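What did the robotics elective teach this semester?

I went to the end-of-term showcase for my daughter's robotics elective with low expectations and a parking ticket. The program is called Brurix. It costs our district money that used to go to the shop class, and I'd been asked more than once at school board meetings to come see it before complaining again. So I went, and I'm complaining again.

The main project this term was the handover. One pair of students works a gripper each and they pass a plastic container between them over a table. The plan, as Harish Pillai explained it to the parents, is to do this 1000 times, store every attempt, and use the pile to train a machine to do the same. He teaches the class and he is good at it, patient and clear. My quarrel is with the assignment.
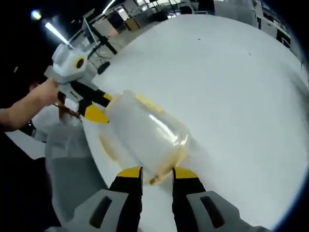 Repetition has its place. I learned to weld by running bad beads until they were less bad, and no one had to sell me on it. But when I ran a bead I got to see it, cut it open and find out what I did wrong. These kids get a number on a sheet. I watched a clear container held up between two yellow-tipped fingers, with a second gripper brought in close to its rim, and I thought it was a lovely little problem. How hard do you squeeze something that thin? Who lets go first? Then I asked Tayla Maihi, a junior, what they had decided about that, and she said they weren't supposed to decide. They were supposed to vary it.

She has done 50 of these. She was polite about it.

What the students could be doing

The defense I hear most is that this is how the real work gets done now. Maybe so. Plenty of real work is dull, and I don't see why a sixteen-year-old should get elective credit for the dullest slice of it while the interesting part happens on somebody else's computer. The training software, Zorier, arrives finished. The students don't open it. When I asked Nandini Kotian, who has been in the program for two years, what it does with their attempts, she gave me an honest shrug - and she was the one they'd picked to answer questions.

I'll grant one thing. The talk at the table was better than the handout. Two students got into a real argument over whether clear plastic is a fair choice, when glare can sit right across the middle of it and you can see the tabletop through the walls. That argument was worth more than the other 40 minutes put together. It wasn't graded. 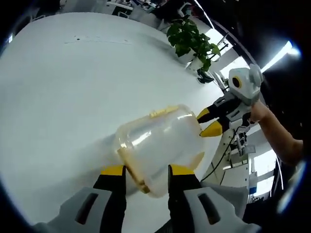

A modest request to the board

Cut the count. Have each pair do enough attempts to get a feel for the job, then stop and make them write down a guess: which handovers will the machine get wrong, and why? Let them test it. Let them change the finger pads, badly if need be, and try again. Our old shop teacher, Dinesh Bhat, would have had them filing parts by the second week.

The board votes on next year's money in December. I have 3 minutes at the microphone and I plan to use them asking for one thing, a written account of what a student is expected to know by the end of this course. I asked for it in the fall and was sent a brochure.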